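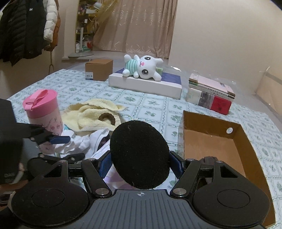 Dark felt-like surface with lint and two short fibers.

Flornaton Lint Notes
README for the second release

Flornaton is a small collection of written notes on how household textiles gather lint and small fibers. It was started at Stukenis, a repair workshop for clothes and soft furnishings, where we wrote the same remarks again and again on paper cards. In June we typed the cards into one table, and this is the result.

What is inside

The file notes.csv has 700 rows, one row for each item brought to the workshop. There are 9 columns: item type, main material, color group, age as told by the owner, washing habit, lint level, pilling level, treatment, and remarks. The file terms.txt explains the words we use. Please read it first, as "pilling" and "lint" are often mixed up. Pilling is made from the fabric's own fibers – lint can come from anywhere.

How the levels were given

Lint and pilling are on a scale from 0 to 4. Two persons judged each item by daylight, and if they did not agree, the higher level was written. Dark items probably get higher lint levels than they deserve. We did not correct for this.

Known problems

In 32 rows the washing habit is empty. The age column is not very exact, and many owners gave a guess. Wool and wool blends were kept as one group until the Bozkurt cards were added, so older rows cannot be separated. The Watevberg cards use "fleece" also for brushed cotton.

Use

You may copy and change the notes for any purpose. Please keep the name Flornaton and say which release you used. Corrections are welcome by mail to the workshop, with the row number in the subject line. We read them on Friday.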